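Subject: Re: [Titent-users] zip pouches for wet sponges, worth it?
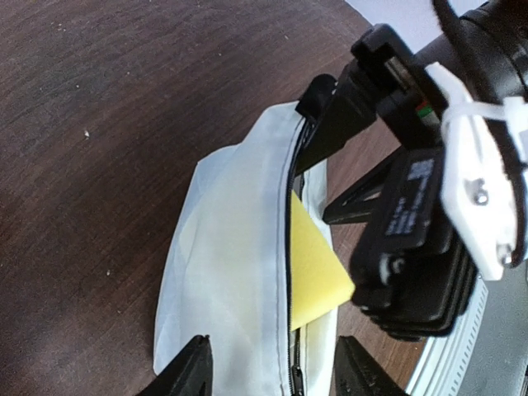 On a September morning, Zyanya Cuautle wrote:

> I've switched to keeping my kitchen sponge in one of those thin white
> zip pouches when we take the van out. It weighs 6 grams and the sponge
> stays off the cutlery. I leave the zipper partly open so it can breathe.
> I'd recommend it to anybody on the list who camps at Urstead.

Zyanya, I'd like to believe this, but I have doubts.

First, the "breathing." A sponge stuffed into a pouch touches fabric on nearly every side. A gap at the zipper lets the tip dry and I don't see what it does for the rest. Did you leave one in overnight and squeeze it in the morning? I tried it with a mesh bag two summers ago and it smelled by the second day, and mesh has a lot more holes in it than your pouch.

Second, the zipper. Foam catches. If you cut your sponges into wedges the way I do (one big yellow one makes several), the pointed end goes straight for the teeth every time you close it. I've thrown out two toiletry bags over less.

Third, white. On a dark table it looks very nice. Give it a week next to a greasy pan.

Orozco posted here last year that a plain bread bag with the end left open did the job for 60 nights, and it cost nothing. I'm still using that. Gaston's answer was a clothespin and a piece of string, and I have never heard a good argument against it either.

If you've got numbers, say the sponge weighed before and after a night in the pouch, please post them and I'll read them. Otherwise I'm keeping my bread bag.

Eliseo Quezada

We use cookies to remember your archive settings. Accept | Manage preferences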